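List: small-archive-tech
From: Herman Sembiring
Subject: Re: [small-archive-tech] Leaving the old workstations on overnight
In reply to: Zahira Mangundap

Zahira,

Your message is quoted in full at the bottom. I have numbered the sections so that people can answer one without dragging the rest along.

Short version: leave the file server on, let everything else sleep, and wake the machines for the Fladus jobs one after another. We have run Fulham this way since March and I would not go back. The longer version follows, including two places where it cost us a night's work.

1. Measure at the wall first

Rated figures on a power supply tell you what it can deliver. They say next to nothing about what the machine takes when it sits at a login prompt. We bought one Brandão plug-in meter and moved it from machine to machine, leaving it on each for a full working day and the night after. A ten-minute reading is no good, as the search indexer and the virus scanner both start when the keyboard has been quiet for a while, and you end up recording one of them as the idle figure.

The worst of ours, the one we call Dandia, took 166 watts at idle and 361 with the image conversion running on all cores. The idle figure is the one that matters. Dandia converts scans for perhaps two hours in a night and used to sit there for the rest of it. If you multiply 166 watts by ten idle hours you get 1.66 kilowatt-hours a night for nothing, and that is one machine.

The older machines were specified as drawing-office workstations, and some still have the graphics cards they were bought with. For batch conversion without a screen, a discrete card adds to the idle draw and contributes nothing unless the software has been built to use it. Ours has not. Check whether the processor has graphics of its own before you take a card out, though, and whether the firmware will complete its start-up without a display adapter present. One of ours stopped with a beep code until that check was turned off in setup. Had we not tried it with the cover off and a monitor to hand, we would have found out on a Friday night from home.

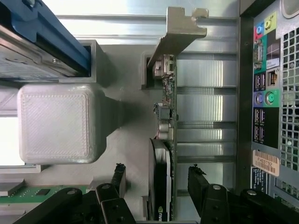

2. Sleep states

There are three settings worth telling apart, and the vendors' menus do not help.

Suspend to memory keeps the memory powered and stops nearly everything else. Waking takes a few seconds. If the mains goes off, whatever was open is lost, so don't use it with a job half done.

Hibernate writes memory to disk and powers off. It survives a mains failure. It is slow to come back on a mechanical disk, and on machines with a lot of memory the hibernation file takes space you may have been counting on for scratch.

Full shutdown with wake on network or wake on clock is the cleanest of the three. Every job begins from a fresh start, and no network share has been left mounted over a sleep. This is what we settled on for the conversion machines.

The trouble with suspend, for us, was the shares. A machine that had slept with the archive share mounted would wake, start its job, and write the first few files into a local directory of the same name, since the mount had gone stale and the job script did not check. That was the first lost night. Nothing was damaged, but the files had to be found and moved by hand. The script now tests for a marker file at the top of the share and stops if it can't read it. I would add that test whatever sleep policy you use.

3. Waking them

Wake on network needs to be on in three places: firmware, network driver, and any deep-sleep or energy-saving option that cuts standby power to the network socket. The third is the one people miss. On several of our machines the energy option overrode the network one without saying so — both showed as enabled in the menu.

It also needs the wake packet to reach the machine. Across a router it normally won't. We send ours from the file server, which is always on and on the same segment. If your batch machines are on a separate network from the server, put something small on that network to do the sending, or use the clock.

Wake on clock is simpler and has no network in it at all. Its weakness is that it reads the board's own clock. If the small battery on the board is weak, then the clock goes wrong after a mains interruption, and the machine wakes at some other hour or not at all. That was the second lost night. Replace the batteries in anything you mean to wake this way, and write down the firmware settings before you do it, because some boards go back to defaults.

4. Staggering

Do not wake everything at once. Two reasons, one electrical and one to do with disks.

Electrical: start-up draw is higher than idle, and if the machines share one circuit with a kettle or a heater the margin may be thinner than you think. I would ask whoever looks after the wiring and not guess.

Disks: if all the converters begin by reading from the same server volume, the heads spend the night seeking and the total run gets longer. We wake one machine every 5 minutes and have each job take the next unclaimed box number. Fladus does this with its claim option. A plain lock directory on the share would serve just as well if you don't run Fladus.

For the end of the run, each job calls shutdown itself once the queue is empty and its log has been copied to the server. Copy the log first. A machine that turns itself off with the only log on its own disk has to be turned on again in the morning to find out why it turned itself off.

5. Wear

Leandro Herrera raised this on the list last year and I don't think it was settled. The argument for leaving machines on is that starting and stopping stresses disks and supplies. The argument against is that fans, bearings and capacitors age with running hours. I have no numbers good enough to offer. Our set is far too small, and the machines were of mixed age when we got them. What I can say is that one power cycle a day is well inside what desktop disks are specified for, and I would not keep a machine running for the sake of the disk alone.

What I would do is keep the archive masters off these machines altogether. Converters should hold scratch files and nothing else. If one of them does not start some evening, the others take its boxes, and you deal with it when you have time.

While you have the covers off, look at what is fitted and make a note of it: memory slots in use, disk carriers and which of them have a disk in, spare power leads. Our list was wrong on most lines. Two machines had a second disk that the operating system had never been told about, spinning all day with nothing on it. Unplugging those saved more than the fan settings ever did.

6. What I would try first at your end

Meter on the oldest workstation for a day and a night. Then the firmware energy option and wake on network on that machine only, with the marker-file test in the script. Let it run for 7 nights and read the logs each morning. If it wakes and stops as it should on all of them, copy the settings to the next machine. I would not change the whole row in one go, as the firmware versions are sure to differ and you will not know which setting made the difference.

Sigrun Magnusson has a script that sends the wake packets from a list and reports which machines answered. She posted an early copy to this list and I believe the current one takes the interval as an argument. Sigrun, if you are reading, a fresh copy would be welcome.

Herman
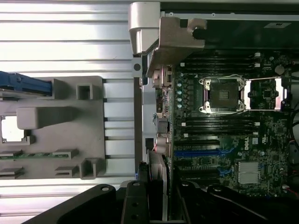
Zahira Mangundap wrote:

Hello all,

We have inherited a row of old desktop workstations from the drawing office upstairs and have been using them to convert scanned plans overnight. At present everything is left on all the time. The finance side has asked why the electricity for that room has gone up, and I would like to give an answer with some basis to it.

The jobs are independent of one another. Each takes a box of scans from the server, converts them and writes them back. None of the machines is used by a person during the night and only two are used in the day. All the masters are on the server, which I am not proposing to touch.

My questions are these. Is it worth letting the machines sleep between jobs, or is the saving too small to bother with? If it is worth it, should they be woken over the network or by their own clocks? And does anyone have a view on whether daily starting and stopping will shorten their lives? Ziad Awwad tells me his were left on for years with no harm, but he also says he never measured what they used.

I can put up with a job failing now and then. I can't put up with one that fails and looks as though it worked.

Regards,
Zahira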